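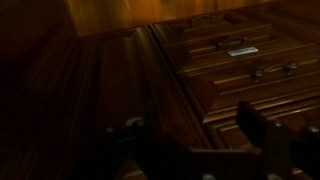 Page last changed: February, 16:10

Plarkside Residents' Association
Minutes of the February meeting, held in the Ngui Room

Present: Bernadette Sorensen (Chair), Kamol Thammasiri (Secretary), Benedito Coutinho, Citlali Bañuelos
Apologies: Genivaldo Siqueira

1. Minutes of the previous meeting
Agreed as a correct record, subject to the spelling of Brornau Lane in item 4.

2. Matters arising
The Secretary reported that the council had replied on the blocked drain at the foot of Brornau Lane. An inspection was promised but no date had been given. Mr Thammasiri to write again.

3. Accounts
The balance stood at £3,505, against £3,601 at the last meeting. The difference was the hire of the room and the printing of the winter newsletter. The accounts were noted.

4. Parking in Flalano Close
Ms Bañuelos presented the replies to the survey. About 36 households had responded, most of them in favour of a residents' permit scheme. Mr Coutinho asked that the views of those without cars be recorded separately. It was resolved that the Chair write to the council requesting a formal consultation. Mr Coutinho abstained.

5. Footpath lighting
Two lamps remained out of use behind the surgery. Ms Bañuelos to report both again and obtain a reference number.

6. Newsletter
Items for the spring issue to reach the Secretary before the next meeting. Mr Siqueira had offered in writing to continue with delivery on the north side. Accepted with thanks.

7. Any other business
None.

The meeting closed at 8.50 pm.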